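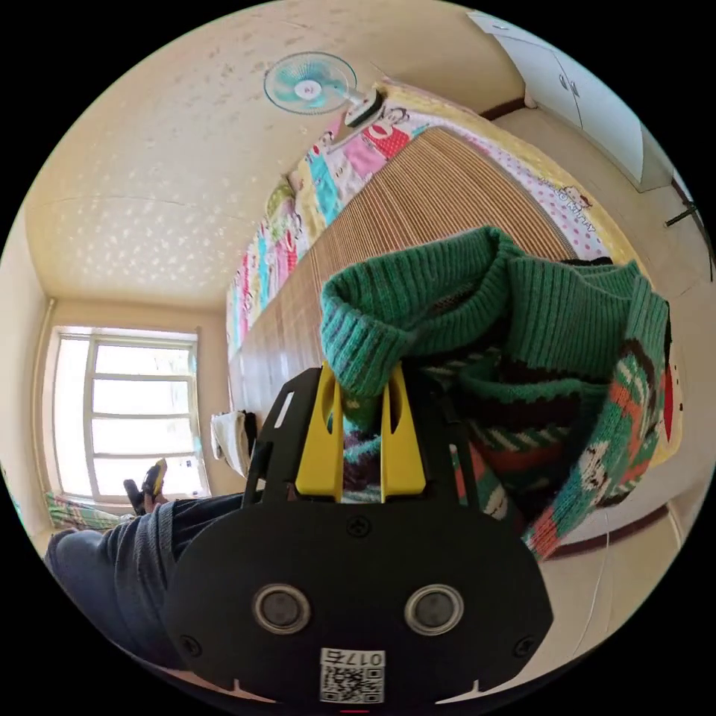 Figure 2. A green knitted sweater held between two yellow gripper fingers.

4.2 Small chores as a break from desk work

I'll admit I went into this part of the study with a bias. I'm a terrible break-taker - I scroll on my phone for ten minutes and come back foggier than I left - so I wanted to know if a short, dull chore would do a better job of bringing people's attention back. Folding clothes, rinsing cups, sorting the mail, that kind of thing.

We had 197 office workers from Stimico and Tangen sign up, and each of them did the same word recall task twice a day for 7 days in October. Between the two rounds they got a break. Half of the group could do whatever they liked with it (mostly phones, as you'd guess from section 3), and the other half picked a chore from our list. Laundry was the clear favorite, which surprised me, and the mail pile came last.

The chore group remembered more words in the second round than the phone group did. The gap wasn't huge, but it showed up on every day except the first, when I think people were still getting used to the task and to our slightly clunky sign-in page. Scores for the very first words on the list hardly moved at all. Most of the gain came from the middle of the list, the part people usually lose when their mind starts to drift.

Now, what people told us afterward was messier. Plenty of them said they felt less rested after a chore, even on days when their scores went up! Oda Wikström, who ran the interviews, heard this again and again from the Tangen people, who tend to have longer meetings before lunch. I don't have a good explanation for it. Feeling rested and being able to focus may be two different things, and our survey only had one question that covered both.

I should also say that we didn't control what people ate or drank during the break. Coffee is the obvious worry, and I come back to it in section 5 together with the 50 people who switched groups halfway through.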